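把持ハンド比較試験 進捗報告(第2回)

提出日:2020-03-22
提出先:Clallirbridge 研究助成 担当窓口
報告者:Sugiyama 自動化試験室

1. 今回の報告の範囲

前回の報告以降、二指平行ハンド二機種(以下、Serik と Fallow)の比較を続けた。対象物は広口の樹脂容器、紙箱、袋物の三種。アームと制御器は両機種で同じものを使い、手首カメラの取り付け位置も変えていない。袋物は条件がまだ固まっておらず、本報告の数字には入れていない。

先に結論めいたことを書くと、申請書に記した「Fallow への切り替えで把持の失敗が大きく減る」という見込みを、現時点の記録は支持していない。否定もしていない。差があるとしても、我々の試験のやり方が生むばらつきに埋もれている可能性が高いと見ている。

2. 試行数と集計

有効な試行は1,219回。このほかに、制御器の時刻ずれで手首カメラの画像と指の開度の記録が合わなくなった264回があり、集計から外した。外した分には Fallow の試行が多く含まれる。都合のよい方だけ残したと受け取られるのは困るので、除外分の記録も全部保存してあり、求めがあれば出せる。

有効分のうち、持ち上げて所定の位置に置くところまで終えたものは1,198回だった。高い数字に見えるが、そのまま性能と読まないでいただきたい。容器の置き位置は毎回ほぼ同じで、向きも人が直している。実際の供給ラインで同じ数字が出るとは考えていない。

失敗の内訳も気になる。多くは指が触れたあとの滑りではなく、閉じる前の位置ずれに分類された。これはハンドの差というより、カメラの較正と制御器の側の問題である。ハンドを比べる試験で、ハンド以外のものを測っていた時間がかなりあったことになる。

3. 容器の表面について

繰り返し使った容器は表面が一様でない。透明なフィルム状のものが重なった部分と、地の白い樹脂が出ている部分とでは、指先のかかり方が違うはずだが、当初の試験計画にはこの区別がなかった。容器を「樹脂、円筒、広口」と一行で書いて済ませていた。製品資料にある摩擦の値も平滑な新品の面を前提にしており、こちらの条件に当てはめる根拠は弱い。

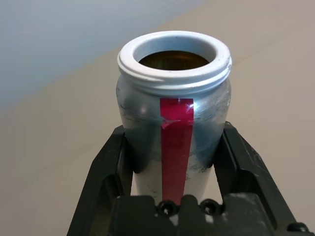
二機種のうち、次年度の本番機として選べるものはすでにあるか。
現時点ではない。どちらにも決め手になる差が出ておらず、選定は追加試験のあとに行う。

左右の指が同じ高さ、同じ種類の面に当たるとは限らない、という点も計画から漏れていた。片方の指がフィルムの上、もう片方が樹脂の地に当たれば、握る力を同じに設定しても左右の条件は揃わない。今後は接触箇所を左右別に記録する。画像だけで判定できるかどうかは疑わしく、当面は人の目視と併用する。手間は増える。

4. カメラと制御器

手首カメラは、容器の縁とねじ山を捉える用途には足りている。一方、容器に光沢のあるテープが貼ってあると白い反射が出て、輪郭の推定がそこで乱れることがあった。照明を下げると反射は減るが、今度は口の内側が暗くつぶれ、中心位置の推定が不安定になる。露出を二段階で撮る案は検討中で、処理時間が延びる分を許容できるかはまだ判断していない。

制御器は、更新後に応答が速くなったとの説明を受けて入れ替えたものだが、我々の測り方では体感できる差はなかった。時刻ずれが出たのは入れ替えのあとである。因果関係は確認できておらず、旧版に戻した短い試験では再現しなかった、というところまでしか言えない。

5. 指の摩耗と清掃

指の面に付く粉や擦れ跡の扱いを決めていなかった。清掃した日としなかった日が混在しており、後半の試行で滑りが増えたように見える箇所も、摩耗なのか汚れなのか切り分けられない。3月後半からは20回ごとに指先を拭き、そのつど記録欄に印を付けている。それ以前の記録には遡って適用できない。

6. 予算への影響

追加試験は手持ちの機材で行い、本期の増額は求めない。申請時に計上した Fallow の追加購入分は、選定が済むまで執行を止めたい。差が確かめられないうちに台数を揃えるのは早いと判断した。執行期限を次期に繰り越せるか、ご確認をお願いする。

7. 次回までの作業

・容器を表面の状態で三群に分け、群ごとに両機種で同数を試行する
・容器の向きを人が直さない条件を加える
・カメラ較正を各日の最初と最後に行い、ずれの量を残す
・時刻ずれの有無を試行中に検知し、起きた時点で止める
・袋物の条件を確定し、含めるか外すかを決める

最後の項目については外す方に傾いている。三種を薄く試すより、容器と紙箱で再現する結果を出す方が、貴財団の判断材料としても使いやすいと考える。異論があれば次回の打ち合わせ前にお知らせいただきたい。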